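**Texture Retention in Chilled and Reheated Fresh Rice Noodles**
Project report, Food Studies, Gelstead College
Submitted 10 December 2023

## 1. Background

Fresh wide rice noodles are sold soft, at room temperature, and are at their best for a few hours. Once refrigerated, the starch firms and the sheets turn brittle, so that they snap in the wok and do not fold. Most shops in the Gelstead area stock them cold regardless, and home cooks are left to restore them.

This project compared three reheating methods and asked which came closest to the noodle as made. The noodles were supplied by Saithong, a small producer that delivers to the college kitchen.

## 2. Method

Sheets were cut to a width of 23 mm, oiled lightly and held in covered trays at refrigerator temperature overnight. Each batch was then divided among the following treatments:

- steaming over rapidly boiling water, unseparated
- a short dip in boiling water, drained on a rack
- microwaving under a damp cloth

Portions were served plain, in coded bowls, to tasters drawn from the first-year program. Tasters scored chewiness, surface stickiness and breakage on the Jukitz scale, a five-point sheet used in earlier projects at the college. In all, 548 score sheets were returned complete. Incomplete sheets were set aside.

A pilot session in October led to one change. The dipped noodles had been left to stand in a colander and had fused at the base; the rack was adopted for all later sessions.

## 3. Results

Steamed noodles were rated closest to fresh for chewiness, and breakage was low. Dipped noodles were acceptable but lost flavour, and several tasters wrote "watery" in the comments column. Microwaved noodles were uneven – soft at the rim of the bowl and stiff at the centre.

Stickiness did not follow the same order. The steamed sheets clung together and had to be separated by hand while warm, a step that would be slow in a commercial kitchen.

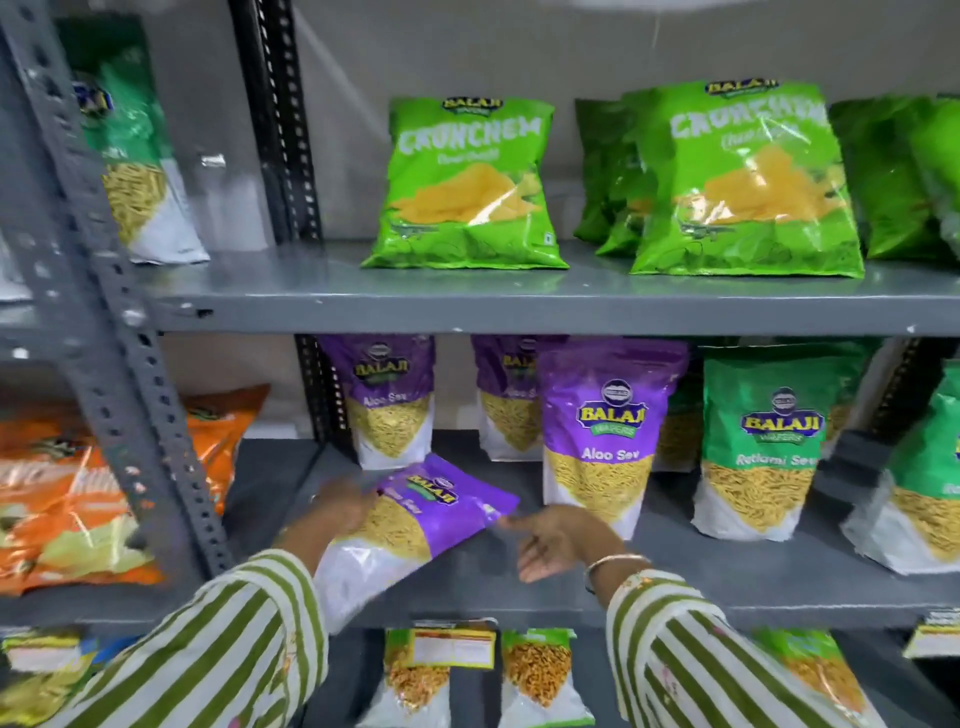 Scores for breakage varied more between batches than between treatments. Sheet thickness was not controlled closely enough to explain this, and the result should be read with caution.

## 4. Limitations

The noodles came from a single producer. All portions were served without sauce, whereas most diners would meet them in a stir-fry or soup. The Skedis spreadsheet used for data entry also rounded half-point scores upward until the fault was corrected, and the affected entries were re-keyed from paper.

## 5. Recommendations

Steaming is recommended for home use. Further work should test thickness as a variable and include a stir-fried serving – preferably with a dark soy seasoning, to mask differences in colour between treatments.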